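How to Read a Communal Record Book for the First Time

Community record books kept by Jewish congregations are one of the better sources for daily life in the past, and one of the easier ones to misread. These steps are for students and family researchers who have a scan or a printed edition in front of them and haven't worked with one before. You need basic Hebrew or a good translation. You don't need training in old handwriting unless you're using the original.

I'll use the Goddale register as my working case. It runs to 1,117 entries, covers 46 years, and was kept by at least 3 different scribes. The translation is by Yuk-lan Hung.

Step 1. Find out what the book was for

A book that records fines, seat sales and tax assessments was written by officers who wanted a record they could point to later. A burial society book had a different purpose, and so did a school fund book. Read the title page and any opening rules before you look at a single entry. If the title page is missing, read the first twenty entries quickly and write down who is speaking and who is being told what to do.

Step 2. Work out the dates

Entries are often dated by the weekly Torah reading and the Hebrew year, with the thousands left off. Set up a conversion table for the years your book covers and keep it open while you read. The Hebrew year starts in the fall, so an entry from Tevet or Shevat belongs to a different civil year than one from the first weeks after the new year. A date in Shevat usually lands in January or February. If you can't settle it, write both years down and move on.

Some scribes give the year as a biblical phrase with certain letters marked. Add up the marked letters only. If the marks are unclear in the scan, try the entries before and after.

Step 3. Make a name list

Start a list of people with every spelling you meet and the entry number. The same man may appear by his father's name, by his trade, by the village he came from, or by a nickname. In the Goddale book one man is "Leib son of Anshel" in the tax list and "Leib of Prunudton" in the seat sales. I had them down as two people for most of a winter.

Women are often listed as the wife, widow or daughter of someone. Give each one her own line anyway. Widows in particular tend to turn up again under their own names once they are paying taxes.

Step 4. Separate rules from events

A rule against something tells you that the officers were worried about it. It doesn't tell you how common it was. When you find a ban on card playing or on expensive clothing at weddings, look for fines in the years that follow. If there are none, the rule may have been copied from another town. Mark rules with an R and events with an E in your notes.

Step 5. Watch the language about neighbors

References to Christian officials and townspeople range from formal respect to open scorn, sometimes on the same page. Note the phrase and the occasion. A petition copied into the book was meant for a lord or bishop to hear, and a prayer of thanks after a riot was meant for the congregation. Don't average the two into one attitude.

Mỹ Từ's article on the Ansah petitions lays the petition drafts beside the final versions, and it's a good model for this kind of comparison.

Step 6. Check the money

Write down the coin named in each entry and don't convert it to modern values. Compare it to other sums in the same book. A fine of 1,000 small coins sounds severe until you see what a front seat in the synagogue sold for.

Step 7. Look for gaps

List the years with few or no entries. A gap can mean plague, a fire, a dispute over who held the book, or a lost section. Look at the page numbering first, and then at the Drelleo index of town chronicles if your region is covered. 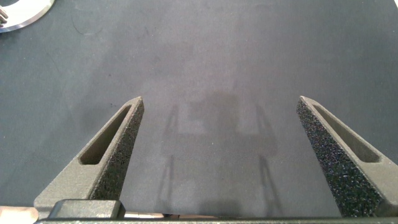
Once you have the gaps marked, go back to the entries on either side of each one and read them again slowly. Changes of scribe often fall there, and a new scribe may use new terms for the same offices. Add those terms to your name list with the entry number where each one first appears.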